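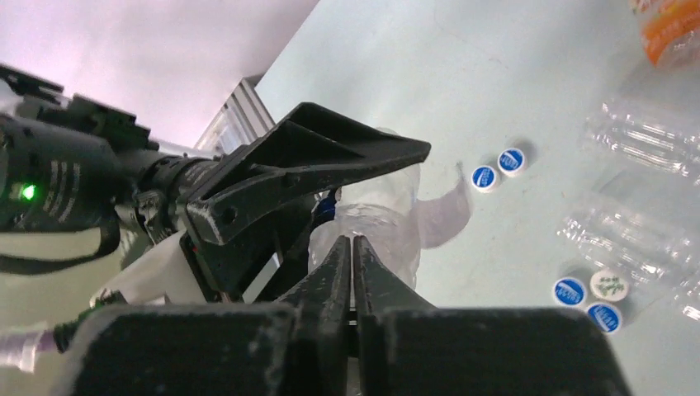 家具寄存业务调整：泽马（Zima）仓库的收货、取货和计费办法

托雷斯（Torres）搬家客户通讯
2021年3月22日

从这一期起，寄存业务的内容不再放在报价单背面，改在通讯里单独说明。原因很简单，报价单背面的字太小，去年12月有好几位客户在取货当天才发现取货要提前预约，车到了仓库门口，货还在架子最里面。这次把规定重新整理了一遍，有些是老规矩，有些是新改的，改动的地方会写明。已经在仓库里存着东西的客户，请看最后“已有合同的客户”那一段。

仓库的位置

泽马仓库在斯托勒伍德（Stollerwood）镇外，从镇上过来走环路，过了加油站之后第二个路口右转。导航上有两个入口，请走东门。西门是隔壁建材公司的，他们的院子不能掉头，上个月有一辆租来的厢式货车开进去，倒了很久才倒出来。东门进来以后先在门卫处登记车牌，再开到三号或四号月台。一号和二号月台留给我们自己的搬家车，自己送货来的客户请不要停在那里，哪怕看上去空着。

德多茨卡（Dedotska）路上的老库房已经停止收货。老库房层高低，大衣柜只能放倒，货梯也经常要等。里面剩下的货会分批转到泽马仓库，转运由我们负责，不收费，客户不用到场。转运前会打电话通知，电话打不通的发短信，短信也没有回复的，我们会按合同上的地址寄信。如果您换过手机号码，请尽快告诉我们。

哪些情况适合寄存

来寄存的客户，大多是两套房子的时间对不上。旧房子月底要交钥匙，新房子还在刷墙，中间空出两三个星期。也有人是先到外地住一段时间，家具不想卖，又不愿意一直付着房租放东西。还有一种是装修，把两个房间腾空，东西拉走，装修完了再送回来。

三种情况用的合同不一样。两套房子之间的短期寄存，通常和搬家写在同一份合同里，搬出、入库、出库、搬入由同一个调度安排。长期寄存单独签合同，按月计费。装修寄存可以按短期算，也可以按长期算，看工期。装修工期拖延很常见，如果心里没底，建议一开始就签长期合同，提前结束没有违约金，而短期合同到期后要续，续约那几天的手续比较麻烦。

怎么计费

过去按件收费，一张沙发多少钱，一个纸箱多少钱，另外列表。这个办法从下个月起取消，改为按箱体收费。泽马仓库用的是木制寄存箱，每个箱体的容积相同，一个一居室的家具通常能装进两到三个，带一间书房的多一个。您付的是箱体的费用，箱体里装多少件东西不再影响价格。

每个箱体每月120元，不足一个月的按天折算，最少收一周。入库时收一次搬运费，出库时收一次，每次每个箱体23元。如果搬家和寄存都由我们做，入库的那一次免收。押金为200元，不论用几个箱体都只收一份，全部货物取走、费用结清以后退还，退款走原来的付款方式。用现金付押金的客户，请保留收据，到办公室凭收据领取。

付款日是每月第一个工作日。可以自动扣款，也可以自己转账。转账时请在备注里写合同编号，只写姓名的，会计要逐笔去对，同名同姓的又不少，有时要过好几天才能入账，系统就会误发催款短信。收到催款短信但确定已经付过款的，回复转账日期就可以，不用重新付。

不能装进箱体的大件，比如立式钢琴、超长的沙发、整块的大理石台面，放在大件区，按占地面积另外报价。大件区没有单独的隔间，只有编号和护罩，介意的客户请在签合同之前提出来，我们看能不能拆开装箱。

不收的物品

下面这些东西我们不收，已经混在箱子里的，入库时发现了会退回，退回的运费由客户承担。

食品一律不收，包括没有开封的罐头和干货。米和面粉最容易招虫子，一家招了虫，旁边几家都要跟着开箱检查。宠物粮也算食品，这一条常常有人忘记。

油漆、稀释剂、煤气罐、打火机油、烟花和灭火器不收。割草机和小型发电机可以收，但油箱必须排空，盖子打开晾过。来不及排空的，请先留在家里，等处理好以后再单独送过来，我们可以留出箱体里的位置。

植物不收。库里没有窗户，也没有人浇水。

现金、首饰、护照、房产证、股票凭证和没有备份的硬盘不收。这些东西请随身带着。每次搬家都有人把证件放在书桌抽屉里，书桌缠好膜装进箱体最里面，过两天要办手续才想起来。开一次箱要排期，把桌子搬出来再装回去，得占用两个工人大半个上午，费用也不低。

酒可以收，前提是原装密封，用分格的酒箱装好，并且在清单上写明数量。库里不控温，夏天和冬天温差比较大，存放年份酒的客户请另找专门的酒库。

家电怎么准备

冰箱和冷柜要提前断电化霜，至少在搬运前一天开始。化完霜以后把里面擦干，门留一条缝，可以在门边夹一条卷起来的毛巾，外面用胶带轻轻固定。关严了放几个星期，里面会有味道，很难去掉。隔板和抽屉拆下来，用旧报纸包好，放在单独的箱子里，箱子上写明是哪台冰箱的。

洗衣机要把进水管和排水管里的水放掉，底部的过滤器也要拧开放水。滚筒洗衣机在运输前需要装回运输螺栓，就是买来的时候从背后拆下来的那几根。螺栓找不到了也可以运，但要在交接单上注明，我们会用泡沫塞住滚筒，只是效果不如螺栓。烘干机把水箱倒空，绒毛滤网清理一下。

电视机最好用原来的包装箱。没有原包装的，我们有电视专用箱，可以租，也可以买。电视机在箱体里必须竖着放，所以请不要自己把它平放在一堆纸箱上面再缠膜。

台灯和落地灯的灯泡拧下来，灯罩单独装箱，箱子里不要再放别的东西。灯罩占地方，但是压不得。

家具怎么准备

能拆的尽量拆。床架、餐桌腿、书柜的活动隔板，拆下来以后体积小很多，常常可以少用一个箱体。螺丝和连接件装进密封袋，贴在对应家具的背面或者底面，不要贴在漆面上，胶带撕下来会带掉漆。也可以把所有的五金袋集中放在一个小箱子里，这个箱子最后装，出库的时候最先拿出来。两种办法都行，不要混着用，一半贴在家具上，一半放在箱子里，到了新家就很难凑齐。

拆之前用手机拍几张照片。尤其是带液压杆的床，还有转角衣柜，过三个月以后谁也记不清哪一块板朝哪边。

抽屉里的东西请拿出来。过去我们允许抽屉里留衣物，现在改了，入库时抽屉必须是空的。箱体在库里用叉车移动，会有倾斜，装满的抽屉容易把滑轨压弯。拿出来的衣服可以用挂衣箱，挂衣箱里有横杆，衣服从衣柜里取出来直接挂进去，到了新家再挂回衣柜，省得叠。

床垫要套床垫袋。厚床垫可以立着放，记忆棉的床垫最好平放，请在清单上注明材质，装箱的时候会放在合适的位置。床垫袋上有透气孔，不要用胶带把孔封住。

皮沙发不要直接缠塑料膜。先铺一层毯子或者棉布，再缠膜。塑料膜贴着皮面放久了，会粘住，颜色也会不匀。实木家具也是同样的道理，先垫毯子。毯子由我们提供，寄存期间不另外收费，出库以后要收回来。

纸箱

书用小箱装，这句话每一期都写，还是有很多人把书装在大箱里。大箱装满书，底会掉。小箱装书，大箱装被子、靠垫、毛绒玩具和塑料盆，中箱装厨房用品和杂物。

旧纸箱可以用，但超市装过水果和冷冻食品的不行，这种箱子受过潮，叠两层就塌。存放时间超过两个月的，建议全部用新箱。箱子要装满，空隙用揉皱的纸或者毛巾填上，没有装满的箱子放在下层会被压扁。封口用宽胶带，底部贴两道，顶部贴一道。只把四片盖子交叉插起来是封不住的。

每个箱子在侧面写字，写在顶上的，叠起来以后就看不见了。写房间名和主要内容，比如“厨房，锅和烤盘”。易碎的请写明易碎，同时标出哪一面朝上。不需要写得很细，细目可以留在自己的清单里。

租用塑料周转箱的客户请注意，周转箱只供搬家当天使用，不能跟着家具一起入库。原来有客户把几十个周转箱存了一冬天，别的客户就租不到了。确实需要用硬箱长期存放的，可以购买，价格请问办公室。

清单和封签

装箱体的时候，工人会一边装一边登记，每件家具和每个纸箱都有一个编号标签。登记表一式两份，装完以后请您过一遍再签字。家具上原有的划痕和磕碰也写在表里，如果觉得写得不对，当场提出来改。签了字以后再说某一道划痕是新的，双方都很难说清楚。

箱体关门后上封签，封签上有号码，这个号码写在登记表右上角。出库的时候先核对号码，再剪封签。您不在场的话，我们会在剪之前拍照发给您。寄存期间如果因为仓库检修必须开箱，会提前征求您的同意，重新封上以后把新号码告诉您。

封签和锁是两回事。想自己加一把挂锁的可以加，箱门上留了锁孔，但是出库那天请务必带钥匙，或者把密码告诉调度。

保险

寄存费里包含基本保障，按照入库时申报的总价值计算，上限写在合同第四页。总价值超过上限的，需要另外加保，可以通过我们办，也可以自己找保险公司。有些家庭财产保险对存放在外面的物品也有保障，通常有时间限制，请在签合同前打电话问清楚自己的保单，不要等到出了问题再查。

申报价值请按现在的价值写，不要按当年买的价钱写。单件价值特别高的物品，例如古董钟、乐器、画，要单独列一行，附照片。没有单独列出来的，只能按照普通物品处理。

客户自己装的纸箱，里面的东西如果碎了，外箱又没有破损，不在保障范围以内。我们装的箱子在范围以内。餐具和玻璃器皿比较多的，可以只把厨房这一部分交给我们打包，其余的自己装，这种半打包的服务也可以单独预约。

取货和探视

取全部货物，请提前五个工作日预约。取一部分，请提前三个工作日预约。以前写的是提前两天，因为月底排得太满，改成了现在的时间。每年12月和暑假期间请再早一点，尤其是想定在周五的。

只想拿一两件东西的，比如冬天的外套或者婴儿床，请在入库前就告诉我们，装箱时会把它放在靠门的位置。已经装在里面的也能取，但是要把前面的先搬出来，收一次出库的搬运费。

想来看看自己的东西也可以，同样要预约。库区里有叉车在走，所以客户不能自己进去，箱体会移到月台旁边的查看区，您在那里看。请带身份证件。委托别人来取或者来看的，需要写一份委托书，写明委托人的姓名和合同编号，发邮件就行，不用邮寄原件。电话里口头委托的，我们不接受，哪怕是配偶也一样。

送货上门的时间段分上午和下午，不能约到具体几点。车从仓库出来前，司机会打一次电话，快到时再打一次。新家如果有电梯，请提前问物业搬家能不能用，要不要交押金，有没有规定的时间。停车的问题也请先看一下，门口是黄线的，或者要办临时停车许可的，早一点告诉调度，许可证下来通常需要几天。

外地搬家和寄存一起办

从外地搬到斯托勒伍德，或者从斯托勒伍德搬到外地，都可以在中间加一段寄存。外地的单子走拼车的比较多，几家的东西装在一辆大车上，价钱便宜，日期不太固定，一般给的是一个几天的区间。走拼车又要寄存的，入库日期按照实际到库那天算，路上的几天不收寄存费。

需要专车的，日期可以定死，报价也会高一些。两种报价单上都会分开写明运输、寄存和搬运，请对照着看，不要只看最下面的总数。有客户拿别家的报价来比，那一份里没有算出库的费用，看上去便宜，加上以后差不多。

去年全年经我们入库和出库的单子一共1,877份，其中延误和损坏的投诉，大部分出在两个环节，一个是清单没有核对，一个是新地址的停车。所以这一期在这两件事上写得比较多。

已有合同的客户

按件收费的老合同继续有效，到期之前不变。到期以后可以选择换成按箱体收费，也可以把货取走。如果换成新办法对您更便宜，不用等到期，随时可以来换，当月已经付过的费用会按天折算，抵到下个月。东西少的客户，例如只存了一辆自行车和几个纸箱，换成箱体反而贵，这种情况我们会在到期前另外联系，目前在考虑和别的小件放在一起，用隔板分开，具体办法定下来以后登在下一期。

老合同的押金不用补，也不退差额，取货时按照当时收的数目退。

德多茨卡路老库房的客户，如果打算在转运之前就把东西取走，请尽早打电话。老库房现在只在上午有人，下午去了没有人开门。转运开始以后就不能在那里取了，统一到泽马仓库。

办公室

寄存的事情请打办公室的座机，按二转调度。周一上午电话最多，不急的事可以发邮件，写上合同编号，一般当天或者第二天回复。需要上门看货估算箱体数量的，也可以用手机把每个房间拍一段视频发过来，柜门请打开拍，阁楼、地下室和阳台别漏掉。车库里的东西也算。

床垫袋、挂衣箱和新纸箱在办公室都可以买，没有用过的纸箱，保持平整干净，搬完家以后可以退。胶带不退。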